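Home > Kitchen > Benches and boards > Looking after a timber benchtop or table

Looking after a timber benchtop or table

Timber in the kitchen needs a bit of regular work, mostly oil and a dry cloth. The notes below cover oiled surfaces. If yours has been sealed with polyurethane, skip to the last section, as oil won't soak in and will only leave the top sticky.

Everyday cleaning

Wipe with a cloth wrung out in warm water and a drop of dishwashing liquid, then go over it with a dry tea towel. Don't leave puddles around the sink or under the dish rack. Spray cleaners with bleach or ammonia strip the oil and leave the colour patchy.

Crumbs and flour collect in the seams. An old toothbrush gets them out. A knife will too, but it takes some of the timber with it.

When to oil

Flick a few drops of water on the surface. If they bead, leave it alone. If they sink in and darken the timber within a few minutes, it's time. A new top wants oil once a week for the first month. After that, every couple of months is plenty, more often near the stove or in a house with ducted heating.

How to oil

Clear everything off the night before and let the timber dry out completely. Use food-grade mineral oil or a hardwax oil made for kitchens. Olive and vegetable oils go rancid and start to smell by summer.

Pour a little in the middle and spread it along the grain with a lint-free rag. Leave it for 20 minutes, then wipe off whatever hasn't soaked in. Do the edges and the end grain as well. End grain drinks a lot more than the face, so give it a second coat.

Pale timber shows every tea ring and turmeric splash, so wipe those up straight away.
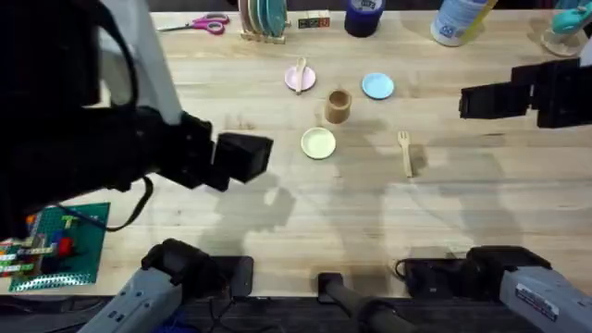
Stains and marks

White rings are moisture caught in the finish. Rub with a dab of oil on a soft cloth and leave overnight. Black marks usually come from iron, such as a wet tin or a cast iron pan. Lemon juice and salt will lift a fresh one. Rinse well and dry.

For turmeric, beetroot and red wine, make a paste of bicarb soda and water, leave it for 9 minutes or so and wipe off. Repeat if needed. Oil the spot once it's dry.

Scratches and burns

Sand lightly along the grain with 120 grit, then 180, then 240. Feather out past the mark or you'll end up with a dip. Vacuum up the dust, wipe with a damp cloth, let it dry and oil twice. Deep burns may need a scraper first.

Open joints

Small gaps between boards in winter often close up again when the weather turns humid. Don't fill them in the dry months. Wait until April or later and look again. A gap that stays open year round can be glued and clamped by a joiner.

Sealed tops

Clean as above, no oil. Once the coating has worn through it has to be sanded right back and recoated.

Oily rags can catch fire on their own. Lay them flat outside to dry or soak them in water before they go in the bin.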